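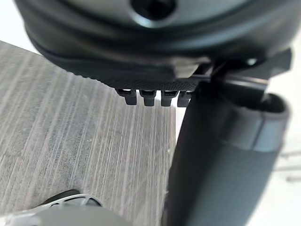
Two Hands, One Wrist: Comparing Grippers at Close Range

By Arsen Nazarenko

The test plan at Braninholm fits on one sheet of paper. Two grippers, one arm, one wrist camera, and a list of household objects that nobody in industrial automation would bother to pick up. Lukian Bilyk wrote the plan in March and has changed it four times. The objects have stayed the same. Most of the changes concern the camera.

The arm is a Hovland six-axis unit bought secondhand. The two grippers come from different makers. The Skallholm is a broad parallel design with long jaws and a stiff drive. The Betholm is lighter, closes faster, and gives up force to do it. Both bolt to the same wrist plate, and both leave space for a small camera looking down past the hand toward the work.

The choice of where to put that camera decides a good deal of what follows. A camera on a stand sees the whole arm and loses the object as soon as the hand covers it. A camera at the wrist keeps the object in view up to contact, but it also sees a lot of gripper. From that close, a finger can take up a third of the picture, and the housing takes up more. Bilyk treats the hardware in view as useful. The finger is always in a known place, so its edge serves as a reference when the mount is checked.

The mount was the first source of trouble. The original bracket flexed when the hand closed hard, and the view shifted by a few pixels with each grasp. A thicker bracket cured most of that. The rest came from a cable that pulled on the camera body whenever the wrist turned past a quarter rotation. Zakhar Bondarchuk rerouted it along the back of the forearm and added a second tie point. The calibration now holds through a full session, and he checks it at the start and again at the end.

A session is 70 grasps. Each one follows the same sequence: approach, slow to contact speed, close, lift, hold, release. A grasp counts as good if the object stays in the hand through the hold. It counts as partial if the object turns or slides but doesn't fall. Everything else is a failure, including cases where the controller stops on a force limit before the lift.

After 463 grasps the Skallholm had the better record on heavy and rigid items. Its force control settles quickly, and it tolerates an approach that is slightly off center. It does poorly with anything low and flat. The jaws need room to get under an edge, and on a soft surface the tips press into the material and drag it along. Bondarchuk lists 13 failures of this kind in his notes, all of them with the default approach angle.

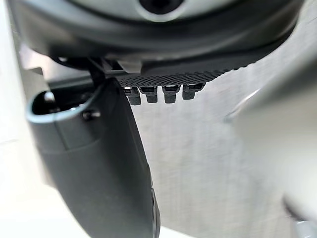
Tilting the wrist helps. With a shallow angle the lower tip meets the surface first, and the hand can then slide in toward the object at low force. The cost is time, and a view in which the near finger hides part of the target. Bilyk ran the tilted approach with the vision correction on and then off. With it on, the last small adjustment before closing was sometimes wrong, apparently in response to the finger and its shadow. Masking the fixed parts of the view removed the error. The mask must be redrawn for each gripper, a job of a few minutes.

The Betholm has been through 138 grasps so far, too few for a fair total. Early results favor it on soft goods and thin items. It reaches low objects without the tilt, and its lighter fingers disturb the surface less. It also slips more. A full bottle turned in the hand on nearly every lift until the closing force was raised to its upper limit, and at that setting the drive ran warm enough that Demyd Derkach added a pause between attempts.

Derkach, who maintains the controller, is less interested in the grippers than in the delay between them and the camera. The Skallholm reports its finger position at a steady rate. The Betholm reports when it has something new to say, so the readings arrive unevenly and must be matched to the camera frames afterward. For a simple grasp this makes little difference. For a task in which the arm corrects itself while closing, a late reading can mean that the hand squeezes an object it has already caught.

His fix is a small buffer that timestamps every message as it arrives and holds the camera frame until the matching position is in. It adds a short, constant delay to the loop. Derkach prefers that to a shorter one that varies.

Neither gripper has been ruled out. The Skallholm stays on the arm for the rigid set, and the Betholm goes back on next for the remaining soft items, with new finger pads and the same force limit. Bilyk has a fifth version of the plan ready. It moves the camera slightly farther from the wrist.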